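Tidying up, one cushion at a time

Can a machine do the chores yet? I have wanted to write a cheerful "yes" to that question since I was nine, and I have come closer this year than ever before.

25 November 2021

Ask anyone who builds robots what they dread and they won't say chess, or welding, or walking up a hill. They'll say laundry. A car door is the same shape every time you reach for it. A jumper is a different shape every time you breathe on it, and the only way to know where its edges have gone is to go and find them.

Noman Hayat has spent six years on that problem. He runs the home trials at Plovari, a small outfit that tests robots in lived-in rooms, and he talks about fabric the way other people talk about weather. "Rigid things tell you where they are," he told me. "Cloth tells you where it was."

What he cares about most is the pinch. Two black fingers close on a fold of something soft, and everything after that depends on how much they've caught. Take too little and it slides away. Take too much and you've got a fistful that won't lie flat when you let go. Watching from the wrist, where you see only fingers and fluff and a room full of clutter behind, I began to understand how much my own hands know without telling me.

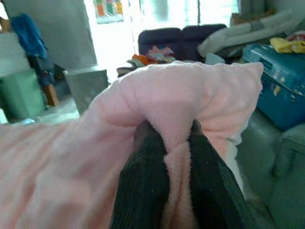 Two hands, one cushion

If you've ever plumped a cushion with one hand you'll know it can be done, but badly. The same goes for robots. For years most of the clever cloth work I saw used a single arm bolted to a bench, and the results were lovely to look at and hopeless around the house. Two arms change things completely! One can hold while the other hunts for a corner, or both can take an end and lift.

The catch is that two arms can also fight each other. Pull too hard from either side and the thing stretches; push inwards and it buckles in the middle. Hayat's team keeps a chore list called Swati, which began as a joke and now runs to 300 jobs, graded from "a toddler could" to "my mother would redo it". Moving a cushion off the sofa sits near the easy end. Getting a duvet into its cover is on the last page, and quite right too.

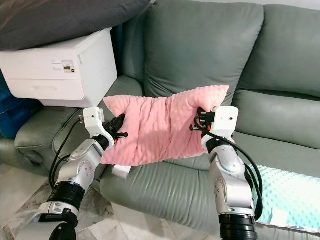
I asked him why a sofa and not a nice flat table. Sofas are horrible, he said with real delight. They give when you lean on them, they have gaps that swallow socks, and there is always something else on them already. A robot that has only ever worked on a clean bench gets a nasty shock the first time it meets a living room, and Plovari would like that shock to come early.

There is a rival way of thinking, which is to change the house to suit the machine. Stilumell, a hotel laundry firm I visited in March, has done just that, and it works a treat. Every towel arrives the same size and leaves the same size, and its folding line gets through 2000 in a shift. I stood there grinning like a child. But hand that line a fitted sheet and it simply stops and waits for a person.

Shop floors fall somewhere between the two. Grusano, which packs soft furnishings for small shops, has three arms on trial putting cushions into bags. The staff I met liked them, with reservations. They were pleased to be spared the bending and less pleased to be called over whenever a zip snagged. One packer told me she could do the job faster with her eyes shut, then added that by four in the afternoon she would rather not.

Carrying is its own skill, and one I'd never thought about. Picking a thing up is only half a chore; it has to go somewhere, and that somewhere might be low, narrow or the wrong size. A child's chair is a good test. You can set a book on one and be done, whereas a cushion flops over the sides and hides the very seat you're aiming for.

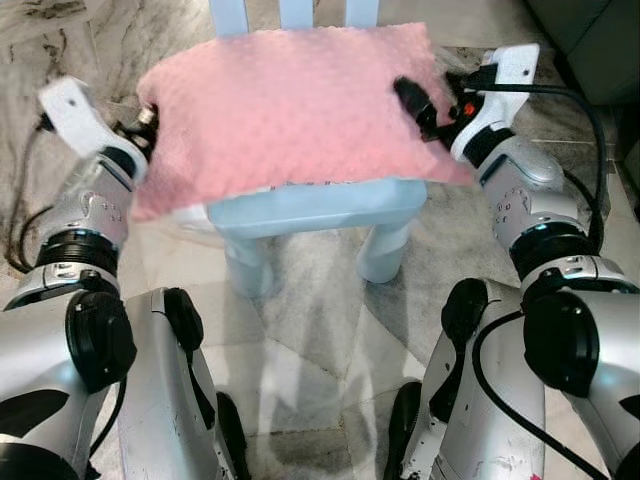

So where does that leave the rest of us, with our baskets of odd socks? Hayat's own answer is cautious. He thinks picking up and putting down soft things will be dull, dependable work for a home robot well before folding is, and that folding will come before beds. He won't give a date. He did say that he has stopped ironing in the meantime, on principle.

I'm less patient than he is. Each time I see a pair of arms share the weight of something squashy I want to clap, even if I could have done it myself in a second – and I probably could. My own sofa has a heap of washing on it as I write. I've had another look at the Swati list, and sorting it is on page two.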